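Cotton swab

A cotton swab is a short stick with a wad of cotton wound around one or both ends. It is used to apply, remove or dab at small amounts of something in places too narrow for a finger. It is among the cheapest objects in most homes and among the least likely to be used the way its package suggests.

Construction

The stick, called the stem, may be paper, wood, bamboo or plastic. Paper stems are rolled tightly and bend before they break. Wooden stems break before they bend, and are usually longer. Plastic stems do neither very well and have been banned from sale in a number of places, mostly on account of turning up on beaches, where no one has ever knowingly taken one.

The tip is cotton fiber spun onto the stem while the stem turns. A round tip is standard. Pointed tips are sold for makeup and for model building, and spiral tips for people who feel the standard tip lacks ambition. Household swabs usually have a tip at each end. Swabs for wound care often have only one, leaving a clean end to hold, a distinction lost on anyone who has dropped the thing twice.

Packaging

Swabs are sold in drums, cardboard slide boxes and soft bags. The drum protects the tips and takes up a good deal of shelf. The slide box is neat until it is opened upside down. The soft bag is the cheapest of the three and the easiest to tuck into a first aid kit or a bedside drawer, but it rarely closes again once torn, and the contents tend to migrate.

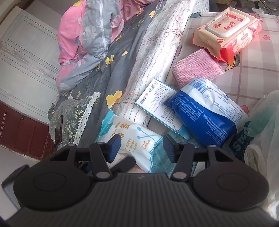

Counts vary by maker and by mood. The regional brand Finimcombe sold its swabs in packs of 200 for many years, then introduced a travel pack of 49, a number it never explained. Moges, a rival, printed the count in large type on the front and the stem length in very small type on the back, reasoning that buyers cared about only one of these.

Uses

Common household uses include applying ointment, fixing smudged eye makeup, and cleaning the gaps between keyboard keys. Swabs are also used to oil hinges, touch up paint and get crumbs out of a toaster control (unplugged). Dry swabs sold for general use are not necessarily sterile, and the label is the place to check before one goes near a wound.

The best known use is cleaning the ears, which doctors advise against. A swab tends to push wax deeper and can injure the canal or the eardrum. Many packages carry a warning to this effect, and the warning is widely read, usually by someone holding a swab.

Storage

Swabs keep well if they stay dry and covered. In the bathroom they are often moved to a glass jar, where they look handsome and collect dust. The Prerkton home storage guide gives them 9 lines, most of them on the subject of lids.

See also

Cotton ball
Gauze
First aid kit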